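Mug

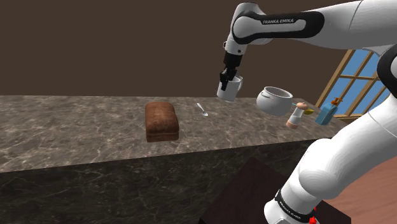 Maintained by the Household Objects Desk, Kamilska Open Reference

A mug is a sturdy drinking vessel, usually with a handle and straight or nearly straight sides, used mostly for hot drinks such as tea, coffee, cocoa and soup. It is generally larger and thicker than a teacup and is used without a saucer, although plenty of households will put one under it when company comes. The plain white mug with a small side handle is probably the form most people would draw if asked, and it has been a fixture of Canadian kitchens, church halls and lunchrooms for generations.

Name and usage

The word has been in English for several centuries, and its earlier history is not entirely settled, though related words for drinking vessels and jugs turn up in the Scandinavian languages. In everyday Canadian speech the line between a cup and a mug is a soft one. Somebody who offers you "a cup of tea" may very well hand you a mug, and you would have to be a particular sort of guest to object. Cooks should be more careful, as the measuring cup is a fixed amount and the mug in the cupboard almost certainly isn't.

Early forms

People have been drinking from handled vessels since long before anyone kept a record of it. Early examples were carved from wood or bone or shaped by hand from clay, and the handle, where there was one, was often a simple lug or loop pressed on before firing. Wheel-thrown pots made thinner and more even walls possible, and glazing kept the contents from seeping into the clay. Metal mugs of pewter, silver and later tin had their own following. They stood up to rough travel far better than pottery did, although anyone who has sipped boiling tea from a tin mug at a campsite will remember what it does to the lip.

Materials

Stoneware and earthenware remain the most familiar materials. Stoneware is fired at a higher temperature and is harder and less porous, while earthenware tends to be softer in feel and quicker to chip. Porcelain mugs are lighter and can be made quite thin. Enamelled steel is still popular at the cottage, and glass has its admirers, particularly among people who like to see how strong the tea is getting.

Thick walls are often said to keep a drink hot. The truth is a little more complicated, for a heavy cold mug will first draw a good deal of warmth out of whatever is poured into it. The old habit of swirling some hot water around the inside and tipping it out is well worth keeping up, and it works every bit as well for coffee.

Shape and handle

Most mugs are cylinders, some taper toward the foot, and a few swell at the middle like a small barrel. A wide mouth cools the drink faster and is easier to wash. The handle may be pulled from wet clay by hand or cast in a mould, and is usually joined to the body with slip, a creamy mixture of clay and water. A handle may take 2 fingers or a full 4, depending on the potter's taste, and people can be surprisingly loyal to one or the other! Where the joint is poorly made, cracks tend to start at the upper end, so a hairline there is a fair sign that the mug should retire to the desk and hold pencils.

The Retamal mugs

A well-loved regional example comes from the Retamal pottery in the lakeside village of Honia, where Santino Farías began making a plain canteen mug for the Jumulico ferry. The first order was for 1,000 pieces in an oatmeal-coloured glaze, each with a broad foot so that it would sit steadily in a swell. The ferry company changed over to paper cups in time, and the mugs were sold off at the dock one July for pocket change. Only 82 are listed in the Honia museum's register, though a good many more are surely still in daily use in kitchens along the shore, where they belong.

Care

Tea stains come away with a paste of baking soda and a soft cloth. Metallic decoration should be kept out of the microwave, and unglazed feet may scratch a wooden table unless they are smoothed first.

See also: Beaker; Stein; Tankard; Teacup

Page last revised January 13, 2023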